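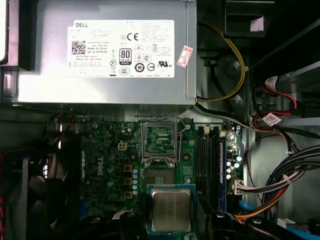
The power supply inside a desktop computer. The big white label carries the maker's name and an 80 PLUS Bronze badge.

Where does the electricity go? Energy, waste heat and efficiency
12/18/25
By Zewditu Kahsay

Every machine takes in energy in one form and gives it out in another. A kettle takes in electrical energy and gives out heat. A torch takes in chemical energy from its battery and gives out light. A fan gives out moving air. Scientists call this energy transfer.

Energy is never destroyed. The total amount going in is always equal to the total amount coming out. This rule is called the law of conservation of energy, and it applies to a wristwatch in the same way that it applies to a power station.

Useful energy and wasted energy

Although the total stays the same, only part of the energy that comes out of a machine does the job we want. This part is called useful energy. The rest is called wasted energy. Wasted energy has spread into the surroundings, usually as heat, and is very hard to collect again.

Consider an old-fashioned light globe. It has a thin metal wire inside, called a filament. The filament becomes so hot that it glows. Most of the electrical energy leaves the globe as heat, and only a small part leaves as light. An LED globe has no filament. It can give the same amount of light using much less electricity.

Sound can be wasted energy as well. The hum of a fridge is energy that has left the fridge without keeping the milk cold.

What efficiency means

Efficiency tells us how much of the energy going in is turned into useful energy. It is written as a percentage. To find it, divide the useful energy by the total energy put in, then multiply by 100.

Energy is measured in joules. The short form is J. Suppose an electric motor takes in 600 J and uses 422 J to lift a bucket. The other 178 J becomes heat and sound. The efficiency is 422 divided by 600, multiplied by 100. The answer is a little over 70 per cent.

No machine with moving parts reaches 100 per cent. Where two surfaces rub together there is friction, and friction produces heat. Oil reduces friction but does not remove it.

Efficiency in electrical equipment

The electricity in a wall socket is alternating current, or AC. It changes direction many times each second. The chips in a computer need direct current, or DC, which flows one way only and at a much lower voltage. A part called the power supply changes one into the other. Some energy is lost as heat during the change, so many power supplies are cooled by a fan.

Power supplies can be tested to see how much energy they lose. 80 PLUS is one scheme for this, and Bronze is one of its levels. Other appliances have different labels. In Australia, fridges, dishwashers and washing machines have a label with a row of stars. More stars mean that the appliance uses less energy than others of a similar size.

A fridge is switched on all day and all night, so a small improvement in its efficiency adds up over a year. A toaster is used for a few minutes each morning. Its efficiency makes less difference to the power bill.

Keeping heat where it is wanted

Heat moves from warmer places to cooler places. In winter it passes out of a house through the roof, walls, windows and gaps under doors. Materials that slow this movement are called insulators. Wool, foam and trapped air are all good insulators. A doona works because of the air held between its fibres.

In summer the same insulation slows heat coming in from outside. Students at Plurnley Primary School compared two classrooms last April. One had insulation in the ceiling and the other did not. At the end of lunch, the insulated room was 6 degrees cooler.

Try it: the warm water test

You will need two identical mugs, a woollen sock, two saucers, a thermometer and warm water from the tap. Ask an adult to help.

Pull the sock over the outside of one mug. Fill both mugs to the same height and cover each with a saucer. Measure the temperature of each at the start and again after half an hour. Write the results in a table. Calculate how many degrees each mug has lost.

Words to know

Efficiency: the share of energy that is turned into useful energy.
Friction: a force between surfaces that rub together.
Insulator: a material that slows the movement of heat.
Joule: the unit used to measure energy.

Related
How a dam makes electricity
Why does metal feel cold?
The Cedside wind farm: a class visit
AC and DC: two kinds of current
Reading a power bill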